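Equity Research Associate, Transport and Infrastructure Materials
Kaufmann Orport, Research Department
Posted 14 January 2026
Reference: 464

Kaufmann Orport publishes equity and credit research for pension funds and smaller asset managers. The department covers over 3,000 listed securities, most of them by quantitative screen and the remainder by named analysts. We are recruiting an associate to work on the materials and infrastructure list under Gemma Rinaldi, Head of Sector Research.

The list covers cement, aggregates, bitumen supply, road maintenance contractors and toll concessions. Earnings in the group depend on public budgets, input costs and weather, and reported margins are often distorted by the timing of contract recognition. The associate will maintain the company models, reconcile them to published accounts after each reporting date and draft the first version of results notes. Two of the models are due to be rebuilt before the August reporting period. 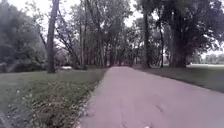 Maintenance spending is the part of the list where our forecasts need the most work. Contractors disclose order books in total but seldom split them between resurfacing, patching and new construction, and the three carry different margins. An asphalt path with a few dark cracks and patches in an otherwise continuous surface may sit in a local budget as a small repair or be put off until full resurfacing is due, and the choice affects which year the revenue falls in. The associate will build a deferral schedule from council spending records and test it against contractor revenue.

Duties
Update and audit valuation models (discounted cash flow and sum of the parts).
Collect budget and tender data and keep the source log current.
Monitor bitumen and diesel prices and report changes in cost assumptions.
Prepare charts and tables for the weekly sector note.
Answer routine client queries on published work.

Requirements
At least 2 years in equity research, credit analysis, audit or a related post.
Good working knowledge of company accounts under IFRS.
Competent use of spreadsheets and one scripting language. Models are held in Steltik and price data in Lenano; training is given in both.
Clear written English.
Progress towards a recognised investment qualification is useful but not required.

Terms
Permanent, full time. Salary according to experience, with a discretionary annual bonus. Personal dealing in covered securities is not permitted, and existing holdings must be declared before an offer is confirmed.

Applications
Send a CV and one sample of written analysis, no longer than two pages, to Na-rae Ham, Research Recruitment, quoting the reference. Samples must not contain confidential material from a current or former employer. Shortlisted applicants will complete a timed modelling exercise, followed by an interview with the sector team.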